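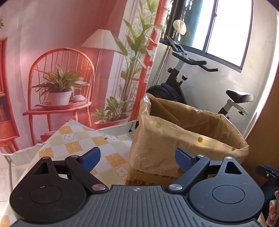 4.2 Do hiatus announcements win goodwill?

It is often said in the trade press, and repeated in a fair amount of academic work, that a performer who announces a break in a frank and personal way comes back to a warmer public than one whose agency simply lets the schedule go quiet. We went into this part of the study expecting to find some support for the idea. What we found is weaker than the literature would lead one to expect, and a good part of it may come from how the material was collected in the first place.

The claim rests mainly on reader comments. Earlier studies took the comments posted under a hiatus notice, sorted them as warm, neutral or hostile, and compared the shares with those under ordinary news about the same performer. Warm comments nearly always came out ahead. But the people who comment under a hiatus notice in its first hours are mostly people who already follow the performer closely. To read their good wishes as a shift in public feeling is to assume the thing that was supposed to be tested. A person who never cared for the singer does not usually stop to say so under a note about exhaustion, and we have no count of readers who closed the page.

We used the Siddiqui archive, which holds 585 hiatus notices issued by agencies or by performers themselves. Each notice was coded by Nusrat Magsi as personal (first person, signed, some account of the reasons) or formal (third person, agency letterhead or its online equivalent, no reasons beyond "health" or "schedule"). Doubtful cases were discussed and, where we could not agree, left out of the comparison. Some notices mix the two forms: a formal paragraph from the agency on top and a few lines from the performer underneath. We coded these as personal, following earlier practice, though we are not convinced that earlier practice was right. A reader who gets as far as the second part has already been told the news in the agency's words.

Personal notices drew a larger share of warm comments than formal ones. The gap shrinks a good deal once the size of the performer's following on Namum is taken into account, and for performers with fewer than 3,000 followers there is no gap worth reporting. One reading is that warmth depends on fame. Another, which we think is more likely, is that famous performers have organized fan groups that post supportive messages within minutes, often with shared wording, and that these groups respond more readily to a note they can quote from. Both readings fit our numbers. Neither tells us much about the wider public.

The Torndale notices deserve a separate word. They have been cited more than once as the model of the honest hiatus letter, and they are indeed well written. They are also very much alike. Of the 20 signed letters from Torndale performers in the archive, most open with an apology for causing worry, go on to a memory of debut or training, and close with a promise to return "in good health." It is possible that performers at the same agency think alike, or that they read one another's letters before writing their own. It is also possible that one person in the office drafts them all. We have no evidence about who wrote any given letter, and so we have avoided the word "sincere" throughout this section — a word that earlier authors use freely, sometimes as a code in their own schemes, without saying how a coder is meant to detect it.

A better test would look at what happens on return. We tried this with guest bookings on Mornlow, the weekly interview program, on the thinking that a booking costs the producers something and is therefore a firmer sign of interest than a comment. Seven performers in our set had appeared on the program both before and after a break. That is far too few to support a claim in either direction, and we report it only to show how thin the record becomes once comments are set aside. Producers also book guests who have an album or a drama to promote, and the end of a break is usually timed to exactly such a release. An increase in bookings after a frank announcement could be produced entirely by the promotional calendar.

We also looked at the wording of headlines in the month after each return. Roughly half mentioned the break at all. Where it was mentioned, the phrasing tended to follow the agency's press release for the comeback, down to the choice of adjective, and the original notice was seldom quoted. If frank letters change how the press treats a performer, the change does not show up in this material.

None of this proves that personal notices have no effect. Interviews with casual viewers might find one, and a comparison of performers who left under similar conditions would be worth the trouble, although matching them would be hard. For the rest of the paper we treat the form of the notice as a feature of agency style and do not use it to predict reception. The comment shares are given in the appendix for readers who wish to weigh them differently.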